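Plátanos maduros en encimera — ficha del conjunto
Lolel, cocina de pruebas de Peltmont. Versión 4

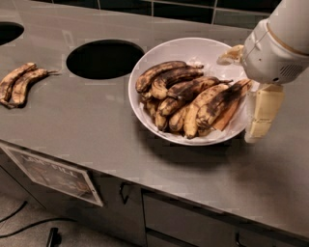

El conjunto reúne 437 fotografías de fruta muy madura en una cocina de trabajo. Lo usamos para clasificar plátanos según el estado de la piel y decidir cuáles van a masa de bizcocho, cuáles a congelador y cuáles a compost.

Contenido
fotos/ — 437 archivos JPG
etiquetas.csv — una fila por foto
notas.txt — incidencias de cada sesión

Etiquetas
moteado: amarillo visible con manchas marrones o negras.
oscuro: domina el marrón.
negro: piel casi toda negra por la cara que se ve.
piel_suelta: hay trozos de cáscara sobre la fruta o junto a ella.
Una misma foto puede llevar varias etiquetas. Los montones se etiquetan por lo visible; de la fruta tapada no se anota nada.

Superficie y recipientes
Encimera de acero inoxidable cepillado con huecos redondos, azulejo oscuro detrás. La fruta está en un cuenco blanco forrado con papel, o suelta sobre el acero. El papel se cambia entre sesiones.

Reparto
206 fotos de cuenco, 85 de fruta suelta y el resto mixtas.

Limitaciones
El acero refleja la luz y aclara algunas pieles. Un plátano negro por arriba puede seguir amarillo por debajo, así que la etiqueta no sirve para juzgar la pulpa. No hay fruta verde.

Cambios
10 de mayo de 2021: se separa «oscuro» de «negro», que antes iban juntos. Falta revisar las notas de la serie Dhillon.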